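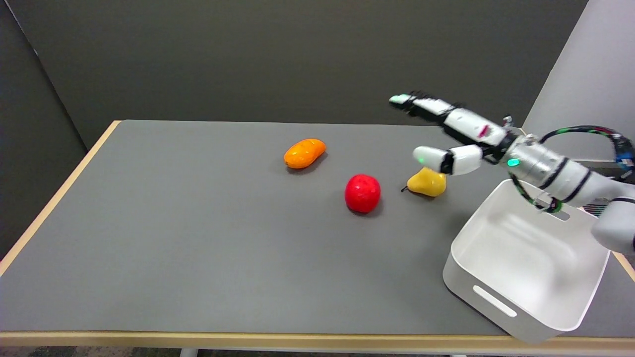 Counting apples with Ingegerd Isaksson

April 21, 2020

The number Ingegerd Isaksson wants me to write down is 718. It is how many usable examples her group at Hägglund has of a robot hand picking plastic fruit off a gray table and putting it in a white bin. I ask whether that is a lot.

"It depends who is asking," she says. "If it's the people paying, yes. If it's the network, no."

I had come with a fairly low opinion of the whole business. For several years now I have been shown videos of robot hands doing things a toddler does without being asked, usually sped up, usually with music. The claim behind them is always that the machine learned. How it was taught, by whom and over how many afternoons tends to be left out, and that was the part I wanted to hear about.

The teaching goes like this. An operator moves, the arm follows, and everything gets recorded: joint positions, finger positions, the camera's view from head height. The fruit goes in the bin, the table is set again with the pieces in different spots, and the operator starts over. Each pass is an example. A session is 16 of them, and then the operator has to stop, whether or not he feels tired.

"He never feels tired," Isaksson says, nodding toward Vilgot Strand, who does most of the operating. "But I can see it in the data. The last ones get sloppy. He starts dropping the pear from higher up."

Strand doesn't dispute it. He finds the pear the worst of the three. The apple can be taken from more or less any side, he says, and the orange piece is long enough to pinch across the middle. (I took that one for a mango. Strand calls it the potato. On the recording sheet it is just "orange," which seems to me to be asking for trouble.) The pear lies on its side and rolls if a finger touches the narrow end first.

"So you learn to come down on the fat part," Strand says. "And then I think, well, did the robot learn that, or did I?"

It's a better question than most I have heard in this field, and I put it to Isaksson. She takes a while over it.

"He learned it. We hope it copies him. When we move the pear somewhere he has never had it, we find out."

And what do they find out?

"Sometimes it goes to where the pear would have been."

I like her for saying so. The project's own web page, under the name Korkar, talks about "general household handling." What I saw was one table, one bin and three pieces of artificial fruit. Nothing in it was soft or bruised, and nothing would have minded being squeezed. I ask how anyone gets from there to a kitchen, where a ripe pear turns to mush if you look at it wrong.

"You don't get there from this," says Anas Slaoui, who writes the training code and has been listening from his desk. "You get a policy that puts plastic fruit in a bin. If it does that well, we change the fruit. If it still does it, we change the table. People want to skip to the kitchen. I would also like to skip to the kitchen."

Slaoui throws away more than I expected. Any recording where the arm's cables snag on the bin goes, and so does any where the operator hesitates for more than 2 seconds. I object to that last rule. Hesitating seems to me a sensible thing to do above a pear. Slaoui agrees with me in principle and deletes them anyway. In an earlier version, he says, the hand would stop in midair over nothing at all and wait, having picked up the pauses along with everything else.

Then there is the matter of variety. I looked through a run of start positions on Slaoui's screen, and to my eye the fruit kept turning up near the bin, with the far left of the table hardly used. Isaksson had noticed too. The operators put things where they are easy to reach. She has since drawn up 13 starting layouts that must be used in turn, and Strand admits he has favorites.

I ask her what result would make her give up on the approach. She doesn't laugh, as I half thought she would.

"If we double the examples by August and the new layouts are no better, then I would say we are only making a very expensive recording of Vilgot."

Strand, by then, was back to setting out the fruit. I asked which layout it was and he had to check the sheet.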